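Catalog > Building & Stacking > Wooden Cubes > Edlow Solid Color Cubes

Edlow Solid Color Cubes

Print this page | E-mail this page

We have been stocking wooden blocks for a long time, and the Edlow cubes are the ones we keep taking out of the box ourselves. They are plain cubes in solid colors, with no letters, no numbers and no animals printed on the faces. You put one on top of another and then you see if you can do a third. That is the whole toy, and we love it!

The edges are gently rounded, so the cubes are kind to small hands and to tabletops, but there is plenty of flat face left for them to sit on each other properly. That balance is harder to get right than it sounds. Some rounded blocks we have tried were lovely to hold and hopeless to stack – anything above two and the whole thing slid off. With these, a crooked tower has a fair chance.

The color is strong and even on every side. Red is a proper deep red, and the yellow is bright enough to find under a sofa. Put them down on a white table near a window and they really sing.
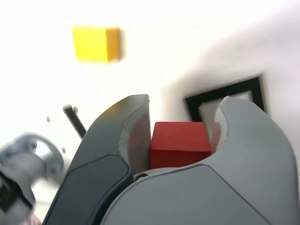
What's in the box

The standard Edlow box holds 34 cubes in mixed colors, red, yellow and green among them. They come in a cotton drawstring bag inside a plain cardboard box. The bag is good and wide at the top, so the cubes go back in by the handful at cleanup time.

For classrooms and play centers there is also the Gaete crate, with 300 of the same cubes. It has rope handles at each end, and it is heavy, so have two people lift it. Cubes from the box and the crate are the same size and can be mixed freely. If you bought a box a few years ago and want to add to it, the new ones will match.

Ways to use them

Free building comes first, of course. After that, our favorite is the square game, which came to us from Poul Hauksdóttir, who runs the Pendora play sessions. Mark out a square on the table with black tape and build your tower inside it, one color at a time in an order you agree on first. A good starter order is red at the bottom, then yellow, then green. It sounds too easy, and then you try it with your other hand, or with someone across the table calling the colors, and suddenly three cubes is quite enough to think about. 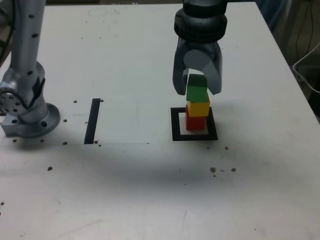
A tower doesn't have to be perfectly straight to count, by the way. Poul's rule is that if it stays up while you say the colors out loud, it's good. Older children soon start making up their own rules (tallest tower, slowest tower, tower with your eyes shut), and we have seen grown-ups stay at it well past the end of a session.

The cubes also go nicely with the Skandano ramp and arch set. They are not the same system, but the heights work together, and a row of cubes makes a very good wall along the side of a ramp.

Care

Wipe with a damp cloth and let them dry in the open air before they go back in the bag. Please don't soak them or put them in the dishwasher. Give the table a wipe too before you build – even a crumb under the bottom cube can be enough to tip a tall tower.

Ordering

Boxes are normally in stock. The Gaete crate is packed to order and we send those out twice a month, except in July, when the workshop is closed. Orders of 35 boxes or more should go to Vilhjálmur Hafstein at the trade desk, who can also tell you about single-color bags. All-green is the one people ask for most, and we hope to have it back soon.

Print this page | E-mail this page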